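Pad day on the handheld pair

I have been looking forward to writing this one up! We run a pair of handheld grippers we call the Ruddocks, and October was the month they finally got a proper maintenance routine. Before that it was me, a hex key and a lot of guessing.

The finger pads get swapped every 1,000 grasps now. Nasrin Shahbazi picked that number after the left set started letting go of thin boards at 803, and I love how much calmer everything is. Two screws out, old pad off, wipe the seat, new pad on, snug but not tight (I cracked one rim learning that). Then a drop of oil on the pivots, and I work the jaws by hand until they feel the same on both sides.

After that comes my favorite part, the slotted boards. They are thin and awkward to pick up by an edge, so a pad sitting even slightly crooked shows up fast.
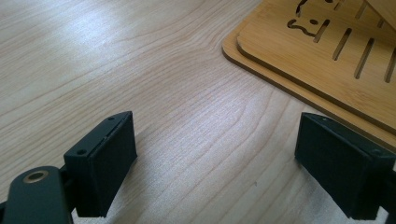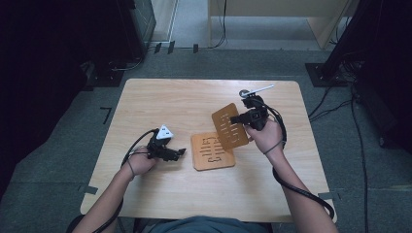
Plarorlow Handheld Tools Group

Check your cables while you're in there, too. Botond Halász reroutes ours with a loose loop at the wrist, and I've copied him ever since. Next up is the marker mounts, and I already have a new clamp printing for those.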